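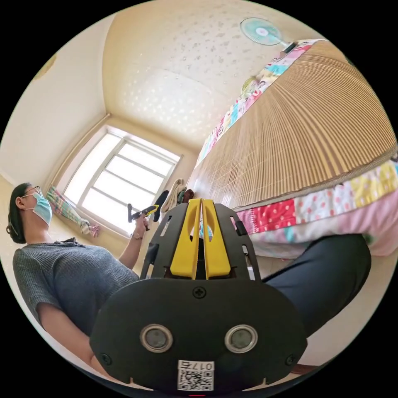 Dayana Trujillo asked why the request said 94 units when the plan had 13 of them never leaving the shelf. She asked it at 4:40 in the afternoon, in the comment column of the budget sheet, and copied Zellinance. By the time Horațiu Pop saw the comment, Zellinance had added a small yellow flag to the line, meaning that the money was not refused but had stopped moving.

He opened the sheet and read the line again. Hand-held grippers, supplier Dreta, 94 units. Thirteen were spares. That left 81 for the field.

He did not see the problem until he had started to type an answer. The operators worked with one gripper in each hand. Eighty-one was an odd number.

He deleted the answer and went to get coffee.

The arithmetic had a history. In spring the request had been for 80 units, which made 40 pairs, and the spares had been a separate line. Cárdenas had rejected the separate line on the grounds that spares were a maintenance cost and belonged to the following year. Horațiu had then moved the spares into the main line, where Cárdenas did not look, and at some point in the moving he had picked up one additional gripper. He searched the version history for it. It appeared between two saves, both his, eleven minutes apart, with no note.

He wrote back to Dayana that the spares were held against finger wear, sensor faults and drops. Dreta rated a set of fingers for 500 hours. The housing had no rating. It was expected to survive a fall from table height onto wood and was not expected to survive the same fall onto tile, and most of the homes on the Jullthorpe schedule had tile somewhere. A replacement took four months from order to delivery. A pair with one dead unit was a pair out of service, so every failure cost two units of capacity until a spare was issued.

He did not mention the eighty-first gripper.

Her reply came the next morning. It said: "Understood on the spares. Who uses one gripper?"

He considered several responses. A single unit could be kept at a bench for calibration. It could be used to train new staff, although new staff would need two. It could be described as a reference unit, a phrase that had worked on Cárdenas once before in connection with a scale. All of these were reasonable uses and none of them was why the unit was in the request.

He went out to Jullthorpe that day anyway. The visit had been on the plan for weeks, under site costs, with a train fare and no meal. Fieldwork there was done in ordinary bedrooms and kitchens, and the planning rate assumed that a pair could be unpacked, used and packed again in one visit with no installation. This was the main argument for the hand-held units over fixed arms. A fixed arm needed a mount, a power supply, a safety review and a homeowner willing to give up part of a room. The comparison took up two pages of his annex and he was fairly sure it had not been read.
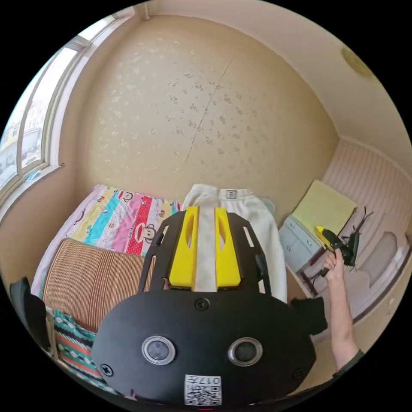 The annex also had a table of small costs, and this was the part he had come to check. Cases, chargers, labels, replacement screws. Each had been estimated from a desk. He had entered labels at zero on the assumption that Dreta would supply them, and Dreta had since written to say that labels were supplied for units at delivery and not for units after repair. A repaired unit came back in a new shell with a new number, or with no number, depending on which counter received it. The inventory then showed one gripper lost and another found.

He stood in the hallway and wrote "labels" in his notebook. Under it he wrote "numbers." Then he asked the operator, during a pause, how often she had to swap a unit.

"Which hand?" she said.

He said he had not known there was a difference.

She told him there was. She was right-handed and the right one did the reaching and most of the hitting of things. The left one mainly held still. If he wanted to know how often she swapped the right one, she could tell him. She could not remember swapping the left.

On the train he rebuilt the spares model with the two hands separated. The units were identical and could be used in either hand, so the split changed nothing in the order. It did change the rotation. If each pair traded hands at the halfway point of finger life, wear evened out and the first wave of replacements moved back by most of a quarter. Under that schedule he needed fewer spares. He ran it three times with different drop rates. Twice it gave 12. Once, with the tile homes weighted up, it gave 14.

Fourteen spares and 40 pairs was 94.

He looked at the cell for a while. The train had stopped outside a station with its doors closed. It was possible that he had run the tile case in spring and corrected the total, and forgotten to correct the spares. It was also possible that he had mistyped. The version history did not distinguish between these.

He changed 13 to 14 and attached the tile case. In the comment column he wrote that the field quantity was 80, that the previous split had been wrong, and that the total was unchanged. He added a new line for labels at the lowest amount the sheet would accept - Zellinance rounded anything smaller down to nothing.

Dayana cleared the flag at 6:15. Cárdenas had a question about the labels.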